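Notebook, sewing and mending room, Graneddale
2021-12-13

Well, the natural dye trial is finally moving along, and I want to get it all down before I forget which jar is which. I spent the morning on the onion skins (bless everyone who has been saving them!) and weighed out 40 grams of dry skins for the first pot and the same again for the second, which gets a little iron water at the end. The tap water here is hard and I do wonder what it does to the yellows, so the second batch of swatches went into rainwater from the barrel – very cold on the fingers at this time of year.

Nazanin Nikzad came by with the Fernine wool, 2 skeins, undyed and still smelling of sheep, and we had a long and happy talk about alum. She likes a slow overnight soak and I have always been too impatient for that, but her samples from last winter have held their color much better than mine, so I am going to do it her way this time and stop grumbling. 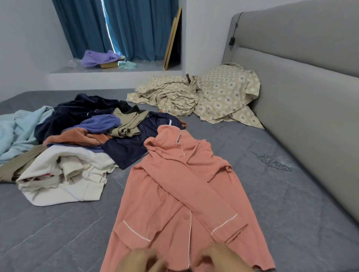 Mordant bath

Alum dissolved in a cup of hot water first, then stirred into the big pot. Wool in wet, never dry. I let the pot come up slowly and lost track of it while hunting for the thermometer, and it got to 132 on the Fahrenheit side before I looked. No harm in that, as we want it a good deal hotter, but I would have liked to write down the time. The Pacheco cotton needs its own treatment and I haven't settled on one. Tannin first, I think, and then alum, and a day's rest between the two.
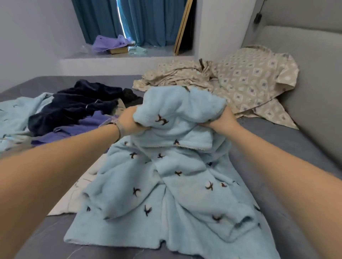

Light blue fleece with the cotton bolls on it.

Labels are the next headache. The pencil on the paper tags went to mush in the last round, so I ordered the Kondero cloth tags, a box of 1,000, and now we shall be labeling things until we are old and gray. Write on them with the laundry pen only, please, and tie them through the swatch, well away from the edge where it frays.

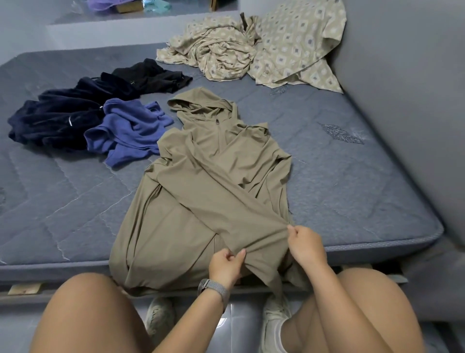
I also want to try the onion pot a second time after the first wool comes out, to see how much color is left in it. Nazanin thinks a soft straw yellow and I am hoping for something nearer gold. Lids on overnight, stove off, and the iron jar goes back on the top shelf. Need more rainwater before the madder.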